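6/3/26
by the Kesmont rain log

Filed under: Weather, Garden, Daily notes

Gauge read zero again this morning. The barrel behind the shed is down to the second band, so I switched the tomatoes to every other day and left the beans alone. Beans have been fine on less. The leaves on the Carbone row are curling upward at the edges, mostly on the west end, and I put that down to wind.

Spent the first part of the day on the pump. It has been short cycling since the weekend: on for a few seconds, off, on again. Pressure tank was low on air. I shut off the breaker, drained the tank, and brought the air charge up to 2 psi under the cut-in setting, then opened the valve slowly. It now runs a full cycle. Meter at the wellhead read 2276 gallons when I closed the lid. I want to compare that with the reading at the end of the month before I decide whether the line to Bodley Street has a leak.

Drove to Fumis for a check valve and hose washers. They had the valve in brass only. It cost more than the plastic one, but the plastic one lasted a single winter. Round trip was 5 miles longer than usual with the bridge closed.

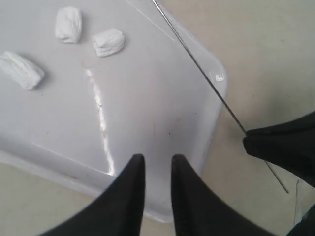

White tray, three small crumpled pieces toward one corner.

After lunch I took apart the drip line on the lower bed. Nearly every emitter on the far run was clogged with the same tan grit. Soaked them in vinegar, rinsed them, and blew them out from the back side. The ones that still would not pass water went in the trash. I flushed the main with the end cap off until it ran clear, then put a finer screen in the filter housing. The old screen had a tear along the seam, and that explains the grit. It should have been changed in November when I drained everything.

Set the timer for 159 seconds per zone as a test. The soil was damp to the first knuckle on the upper bed and barely wet on the lower one, so the lower bed needs its own setting. The timer allows it, but the menu is slow and I had to go through it twice.

Clouds built up to the south late in the day and then moved off. Put the gauge back on its post, a little farther from the fence than before.

Still to do: wrap the threads on the check valve, order a spare screen, read the meter before breakfast.

Contact | Copyright Kesmont rain log | Back to top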